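Notes from a talk with the woman who runs the wardrobe room at Orker, the costume and coat hire place behind the Trerance arcade. Typed up fast, she only had until 3:40 and the phone rang twice.

She starts before I've got my pen out. Hangers. That's what she wants to talk about. Not the coats.

"People come in and ask about the furs, the uniforms, the big hats. Fine. But what I spend my day on is hangers. I buy them, I throw them out, I fight with them."

The room is long and low, one window. Rails down both sides, a steam iron ticking in the corner. She has 3136 pieces on the books and says most of them are hanging up at any given moment, so whatever they're hanging on had better be right.

So what's right? Depends what it is. Knits don't go on hangers at all, they get folded on the shelf by the door. Heavy coats get the wide shouldered ones. Shirts and blouses go on the slim ones, and the slim ones are where she gets picky.

"Wire all the way round, the dry cleaner type, no. Out. They leave a point in the shoulder and you can steam it for ten minutes and it's still there. I had 246 of those when I took over. I gave every one back to the cleaners, they were thrilled, they can't get enough of them."

She likes a metal hook, though. Insists on it. Plastic hooks snap in the cold months, and a snapped hook means a blouse on the floor, and a blouse on the floor at Orker means washing it again. Metal hook, flat body, pale color so she can see if it's dirty.

And wood rails. This surprised me, every shop I've been in uses steel tube. She had steel tube when she started. Hated the noise.

"All day, scrape, scrape. Somebody's choosing a jacket and it sounds like a train yard. On wood it's a kind of soft knock. I can be on the phone and not hear it."
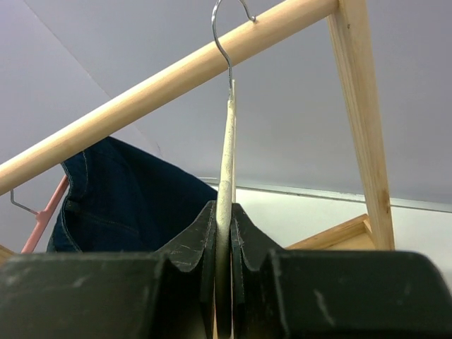
*Silver hook, pale dowel. Wood on wood for the rest of the rack.*

The little racks were her idea too. The big rails are for stock, but she wanted something small for orders, one rack per customer, so a whole order can stand together by the counter. She looked at a ready made one from Flivano and decided it was too shiny. Ended up getting a joiner over in Aoun to make them. Light wood, a dowel across, plain posts. No varnish.

Why no varnish? She rolls her eyes a bit. "Because I asked for it plain and he kept asking me was I sure. I was sure. Varnish goes tacky in June with that window. I've had a silk lining stick to a varnished rail and I'm not doing that twice."

Does bare wood snag? Sometimes, she says, when it's new. She goes over each dowel with fine sandpaper and then a dry cloth, and runs an old pair of tights along it. If the tights catch, more sandpaper. She does the posts as well, lower down, where hems brush past. Knots she leaves alone as long as they're flat.

Phone rings. A school play, they want 40 waistcoats. She says yes before asking what size.

Back to hangers. There's a rule about direction, all hooks open to the back, so you can lift a whole armful off in one go. New staff always get it wrong for a week. She doesn't tell them off, she just walks along behind turning them round.

There's also a rule about how you take one down. Hold it low on the neck, under the hook, lift, then come toward you. Don't grab the garment. Don't yank the hook sideways along the dowel, it leaves a groove, and then every hanger after that wants to sit in the groove.

"You'd be amazed how people take a coat off a rail. Like picking an apple. Straight down. Then they wonder why the collar's stretched."

She orders hangers in lots of 200 now and keeps the spares in a tea chest under the cutting table. When a slim one gets too scratched up to go near silk, it moves over to the aprons and work shirts, which don't mind. After the aprons it goes in the bin. I asked how long that takes and she said years, if people would lift them properly.

Anything she'd change about the room? Another window. A lower rail at the far end for the childrens sizes, so the kids can reach their own. And she'd like the order racks to have a second dowel near the bottom for trousers, she's drawn it on the back of an envelope, the joiner has the envelope.

Then the phone agian, the school, now it's waistcoats and caps. She was already pulling a rack over to the counter when I let myself out.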